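# 도밍고 파이네말 "2부로 내려간 게 저한테는 농구를 다시 배우는 시간이었습니다"

갈리네 농구단의 포인트가드 도밍고 파이네말은 인터뷰 약속 시간인 오후 네 시보다 조금 일찍 도착했다. 오전 훈련을 마치고 집에 들러 점심을 먹고 왔다고 했다. 갈리네는 지난 시즌 2부 리그에서 우승해 한 시즌 만에 1부로 복귀했고, 새 시즌 개막은 10월이다. 파이네말은 팀이 강등될 때 남은 주전 두 명 가운데 한 명이다. 나머지 한 명은 센터 리스 피리히다.

파이네말은 말이 빠른 편이 아니다. 질문을 들으면 잠깐 생각하고, 대답을 시작하면 중간에 잘 멈추지 않는다. 강등이 확정된 날 이야기부터 물었다.

"원정이었고, 마지막 쿼터에 들어갈 때 네 점 앞서 있었습니다. 이기면 잔류였습니다. 그런데 남은 시간 동안 우리가 넣은 야투가 두 개입니다. 제가 던진 것만 여섯 개가 안 들어갔고요. 버스 안에서 기록지를 봤는데, 그 종이를 아직 가지고 있습니다. 일부러 보관한 건 아니고 가방 안주머니에서 나중에 나왔습니다."

그해 여름 갈리네에서는 여덟 명이 나갔다. 파이네말에게도 제안이 있었다. 1부 팀인 룰라드가 2년 계약을 내밀었고, 연봉도 갈리네보다 높았다.

"솔직하게 말하면 가려고 했습니다. 에이전트하고는 얘기가 거의 끝났었어요. 그런데 룰라드 쪽에서 말한 역할이 후보 가드였습니다. 주전이 쉬는 동안 10분에서 12분 정도 뛰는 자리요. 저는 그때 스물여섯이었고, 그 전 시즌에 제가 왜 못했는지를 아직 모르는 상태였습니다. 벤치에 앉아서는 그걸 알 수가 없겠다 싶었습니다."

## 새 감독과 첫 면담

강등 직후 부임한 하비에라 레이바 감독은 선수 시절 슈팅가드였고, 갈리네에 오기 전에는 카브랄 유소년 팀을 맡았다. 파이네말과는 모르는 사이였다. 첫 면담은 20분이 채 걸리지 않았다고 한다.

"감독님이 제 경기 영상을 열 개쯤 보고 오셨더라고요. 자리에 앉자마자 하신 말씀이 '왼쪽으로 가면 패스를 안 한다'였습니다. 저는 아니라고 했죠. 그랬더니 노트북을 돌려서 보여주셨습니다. 정말 안 하더라고요. 왼쪽으로 돌파하면 던지거나 뺏기거나 둘 중 하나였습니다."

레이바 감독은 따로 전화로 이야기를 들었다. 감독은 그 면담을 조금 다르게 기억하고 있었다.

"도밍고가 화를 냈습니다. 본인은 그렇게 말 안 하겠지만요. 영상을 세 개 더 보여주니까 조용해졌고, 다음 날 아침에 체육관에 먼저 나와 있었습니다. 저는 그때 주장으로 정했습니다. 발표는 한 달 뒤에 했고요."

시즌 전 훈련은 체력보다 픽앤롤에 시간을 많이 썼다. 매일 같은 위치에서 같은 스크린을 받고, 수비가 어떻게 나오는지에 따라 세 가지 선택지 중 하나를 고르는 연습이었다. 왼쪽에서 시작하는 날이 많았다.

"지겨웠습니다. 처음 3주는 리스가 거는 스크린 소리만 들어도 짜증이 났어요. 리스도 마찬가지였을 겁니다. 하루에 몇 번을 부딪치는데요. 그런데 4주째부터 제가 수비를 안 보고 리스 수비를 보기 시작했습니다. 그게 달랐습니다. 제 앞에 있는 사람은 어차피 스크린에 걸리니까, 봐야 할 사람은 뒤에 있는 사람이었던 거죠."

피리히의 말도 비슷하다. "예전에는 도밍고한테 공이 오면 저는 그냥 리바운드 자리를 잡으러 갔습니다. 패스가 안 올 걸 알았으니까요. 작년에는 손을 들고 뛰었습니다. 안 들고 뛰다가 얼굴에 맞은 적이 두 번 있어서요."

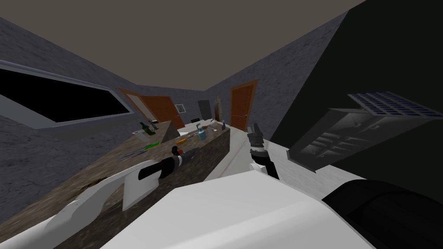
## 2부 리그의 원정길

1부와 2부의 차이를 묻자 파이네말은 경기 수준보다 이동 이야기를 먼저 꺼냈다. 1부 팀은 원정 전날 들어가서 자는 일이 많지만, 2부에서는 당일 아침에 출발하는 경기가 절반이 넘었다.

"우란세 원정이 제일 길었습니다. 새벽 다섯 시 반에 모여서 버스를 탔고, 도착해서 한 시간 누웠다가 바로 몸을 풀었습니다. 체육관 바닥이 집이랑 달라서 공이 덜 튀어요. 전반에 턴오버를 다섯 개 했습니다. 하프타임에 감독님이 딱 한마디 하셨는데, 드리블을 세 번 이상 하지 말라고요. 후반에는 정말 세 번 안에 다 넘겼습니다. 그 경기를 일곱 점 차로 이겼습니다."

관중은 오히려 생각보다 많았다. 강등 첫해 갈리네의 홈 개막전에는 2,569명이 들어왔다. 파이네말은 그 숫자를 정확히 외우고 있었다.

"전광판에 나왔습니다. 강등된 팀이니까 몇백 명 오겠지 했는데, 몸 풀러 나갔더니 골대 뒤쪽까지 차 있더라고요. 1부에서 떨어지던 시즌 후반보다 많았습니다. 그날 저는 11득점에 어시스트 열네 개였습니다. 제 어시스트 최다 기록이었는데 경기 끝나고 기자분이 알려주셔서 알았어요."

그 시즌 갈리네는 경기 속도가 리그에서 느린 편에 속했다. 그래도 득점은 꾸준했다. 어느 경기든 95점을 넘긴 날에는 한 번도 지지 않았고, 60점 이하로 묶인 경기는 한 번뿐이었다. 그 한 번이 카브랄 원정이었다.

"카브랄은 2부에서 수비가 제일 좋았습니다. 제가 왼쪽으로 가면 미리 와서 기다리고 있었어요. 감독님이 계셨던 구단이니까 그쪽도 감독님을 잘 알았겠죠. 4쿼터에는 아예 제가 공을 안 잡고 코너에 서 있었습니다. 그 경기를 지고 나서 오른쪽에서 시작하는 패턴을 두 개 새로 만들었습니다."

## 부상과 6주의 공백

시즌 중반에는 발목을 다쳤다. 훈련 중에 동료의 발을 밟았고, 6주를 쉬었다. 그동안 주전 자리를 맡은 선수가 당시 열아홉 살이던 이그나시오 도밍게스다. 팀은 도밍게스가 선발로 나선 아홉 경기에서 일곱 번을 이겼다.

불안하지 않았느냐고 묻자 그는 고개를 끄덕였다.

"불안했습니다. 처음 두 경기는 집에서 중계로 봤는데, 이기니까 좋으면서도 기분이 이상했어요. 세 번째 경기부터는 벤치에 앉았습니다. 이그나시오가 타임아웃 때마다 제 쪽을 보더라고요. 뭘 물어보는 건 아닌데 그냥 봅니다. 그래서 상대 가드가 스크린 밑으로 빠지는지 위로 쫓아오는지만 말해줬습니다. 그 애는 그거 하나만 알려주면 나머지는 알아서 합니다."

복귀한 뒤에는 두 사람이 함께 뛰는 시간이 늘었다. 도밍게스가 공을 운반하고 파이네말이 반대편에서 받아 시작하는 방식이었고, 플레이오프에서는 이 조합이 4쿼터의 기본이 됐다. 결승 마지막 경기의 결승 득점도 도밍게스의 패스를 받은 파이네말의 중거리슛이었다.

"그 슛 얘기를 많이들 물어보시는데, 원래는 리스한테 주는 패턴이었습니다. 수비 두 명이 다 리스한테 붙어서 제가 던졌어요. 왼쪽이었습니다. 감독님이 경기 끝나고 그 장면에서는 던지는 게 맞다고 하셨습니다."

## 다시 1부

1부 복귀를 앞두고 갈리네는 선수를 많이 바꾸지 않았다. 외곽 슛을 보강하려고 포워드 한 명을 데려왔고, 유소년 팀에서 두 명을 올렸다. 단장 알다나 오레야나는 예산이 늘기는 했지만 1부 하위권 수준이라고 설명했다.

"올라왔다고 팀을 새로 만들 생각은 없었습니다. 지난번에 그렇게 했다가 2년 만에 떨어졌으니까요. 도밍고하고는 시즌이 끝나고 바로 재계약했습니다. 협상이라고 할 것도 없이 전화 두 통으로 끝났습니다."

파이네말은 여름 동안 자유투에 시간을 썼다고 했다. 개인 훈련이 끝나면 연달아 열 개를 넣을 때까지 체육관을 나가지 않는 식이었다. 상체 근력도 손을 봤다. 벤치프레스는 135킬로그램까지 올렸는데, 리스 피리히에게는 아직 한참 모자란다고 한다.

"1부 가드들은 몸이 다릅니다. 예전에는 부딪치면 제가 먼저 공을 놓쳤어요. 연습경기를 네 번 했는데 지금은 그래도 버팁니다. 턴오버가 경기당 두 개 밑으로 내려가면 좋겠고, 득점은 적어도 괜찮습니다."

개막전 상대는 룰라드다. 일정이 나왔을 때 동료들이 단체 대화방에서 한참 놀렸다고 한다. 그때 룰라드로 갔다면 어땠을지 생각해 본 적이 있느냐고 물었다.

"가끔 합니다. 아마 돈은 더 벌었을 겁니다. 왼쪽으로 가면 여전히 패스를 안 했을 거고요."

그는 시계를 보더니 다섯 시 반에 치료실 예약이 있다고 했다. 다쳤던 발목은 지금도 일주일에 두 번 관리를 받는다. 개막전에는 정상적으로 출전할 예정이다.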